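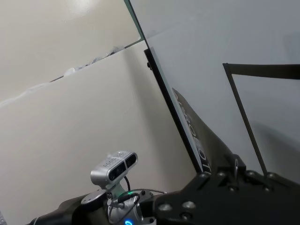

Jasper Van Wijk wrote in to say that cable ties are a scam and he has gone back to string. He may have a point. A zip tie is a fine thing until you want to add one more cable, at which stage you are on your knees with side cutters, hoping you pick the right bit of plastic to snip.

Hook-and-loop strap does the job better. Buy it on a roll and cut it as you go. Mine was a pack of 300 precut ties, of which I have used 2 dozen and lost the rest to a drawer.

Leave slack wherever a cable has to bend or move. A loose loop looks untidy and lasts for years; a tight corner looks wonderful right up to the day the plug stops working.

Label both ends. Masking tape and a pen will do, but write something you'll understand in March. "Other one" is in my handwriting and has cost me an entire evening.

Coil spares loosely, over and under - never around your elbow, whatever your father did. Anything you can't identify goes in a shoebox. When the box is full, get a second shoebox.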